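Can Table FAQ: Setup and Upkeep of the Two-Arm Cell

Which cell does this page cover?
The two-arm table on the Juvport floor, the one everybody calls the can table. The single-arm bench has its own page.

Do I need to know robotics before I sign up for a shift?
Nope! If you can follow a checklist and use a hex key, you're most of the way there. Your first 2 shifts are shared with someone who knows the cell, and it's a really fun one to learn on.

What should I check before powering up?
Walk the whole frame once. Try each arm base by hand and tighten it if it moves at all. Follow the cables from the wrist back to the base and look for kinks, rubbed spots or a loop that could catch on a finger. Then wipe the gripper fingers with a dry cloth (a little grease makes cans slide like you wouldn't believe).

How much slack should the wrist cables have?
Enough for the wrist to turn all the way both ways without the cable going tight. Move the arm slowly through its full reach with the power off and watch the loop as you go.

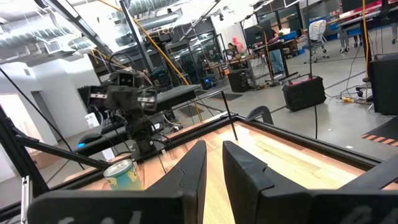
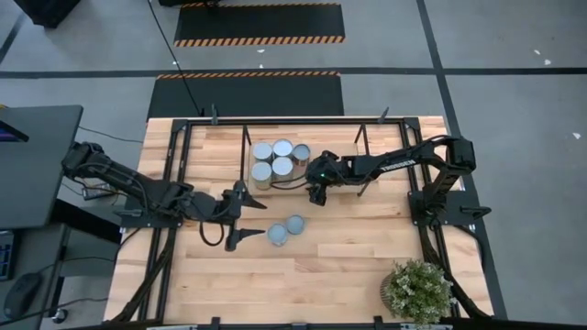
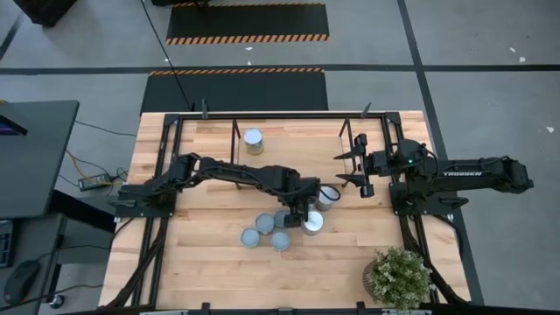

Cans on the table with both arms in place. The first picture is from a wrist camera, the other two look down from above.

Page last changed: 2024-04-14

Does it matter where the cans start?
Less than you'd think. On the board, on the bare wood, bunched up or spread out, it's all good practice for the cell. Just keep them inside the frame and within reach of at least one arm. Swap out any can with a dented rim.

How often do the gripper fingers get changed?
Every 2000 grasps, or sooner if a face looks shiny or chipped. Change both fingers on a gripper together, then run the open and close test 20 times before you go back to work. Spares are in the Flutine drawer, bin 26.

One camera view has shifted. Can I nudge it back?
Please don't do it by eye. Load the saved view in Bukusia, loosen the mount a quarter turn, line it up with the overlay and tighten again. Save a fresh view when you're done.

An arm stopped halfway through a move. What now?
Press stop, support the arm with one hand, and only then cut its power. Clear whatever is near the gripper, check the cables and home that arm by itself before bringing the other one back in. If it stops again at the same spot, write down the joint number and send it to the Vidal repair desk.

Can I leave the arms on over lunch?
Park them first and you can. Overnight they go off, both of them.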